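Buyers Should Ask for the Hours, Not Only the Hardware
Edit Veres
Opinion, August 2024

Institutions that wish to teach robots everyday tasks are now offered a growing choice of hand-held demonstration kits. A person holds the gripper, performs the task, and the recording is later used to train a machine. The Halico kit, sold by Drirnico, is among the better known of these. Our purchasing office has been asked whether it merits a place on the approved list. My view is that it does, with conditions that the vendor should be pressed to accept.

The case in favor is simple. The basic package is priced at $2,888 and includes the gripper, the mounting hardware and a year of software updates. The competing Ryu kit costs less at the outset but charges separately for processing, and a department that records often will soon pass the difference. Halico also requires little instruction. New staff at our Skakley site were recording usable demonstrations within their first morning, and few of them had any background in engineering.

My reservations concern what the price leaves out. In January the site began a trial that produced 1,067 demonstrations of common household tasks. Over 400 of these were set aside during review, most often because the finger markers had been lost from view for part of the motion. The vendor's materials speak at length about ease of use and say very little about rejected work. A department that budgets by the number of recordings it makes, and forgets the number it can keep, will find itself short.

There is also the matter of the person holding the device. Repeating one small motion for much of a day is tiring, and a tired operator produces poor records. We limited each session to three hours and saw no reason to regret it. Drirnico offers no guidance on the subject. It should. 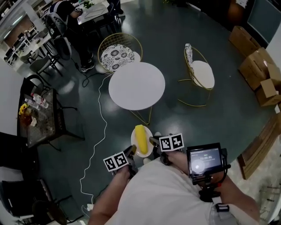
The gripper positioned at an ear of corn on a small plate, with a marker on each finger.

Work of this sort looks modest, and the temptation is to treat it as something that can be fitted in between other duties. I would advise against that. The office should approve the Halico kit on the condition that Drirnico state a typical rejection rate in writing and extend its support period to cover the review stage. Departments, for their part, should request funds for staff time in the same application as the equipment.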